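Last updated: July

Nuala Noonan has the key to the old Moynihan schoolhouse on a string around her neck. She went there for 9 years as a kid, grades one through eight plus a repeat. "Long division," she says. "Don't print that. Oh, go ahead."

The building is one room, limestone, tin roof. Closed as a school decades back, now run by the Zesville Community Club — 97 members on paper. Dances, quilting, a fish fry. Noonan books the hall and keeps the guest book, which had 721 names in it at last count.

What do people ask for most? "The bell. Everybody wants to ring teh bell." They can, once each, if the Hedlunds next door aren't napping.

Siv Hedlund taught the last class. She remembers the stove. "You roasted in the front row and froze in back. I moved them around every hour so it came out fair." The desks are the originals, and so are the carvings. She knows who did most of them. Won't say.

The roof is the worry now. Estimate came in higher than hoped, and the club is selling supper tickets, 107 gone so far. Noonan would like the porch fixed too. "One thing at a time, Siv tells me. She still talks to me like I'm ten." 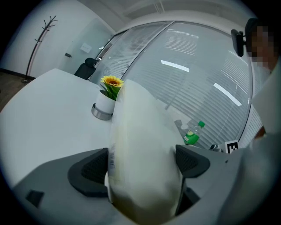
Supper is at 6, under the oaks, and Noonan wants the tables to look nice without anyone cutting flowers in that heat. Fake is fine by her. A little artificial sunflower in a white pot, yellow bloom, green leaves, that's plenty for a white tabletop. "Doesn't wilt, doesnt drop petals in the beans," she says. Then her phone rings — somebody wanting the hall for a baptism — and she's off to find the book.

14 shares | 3 comments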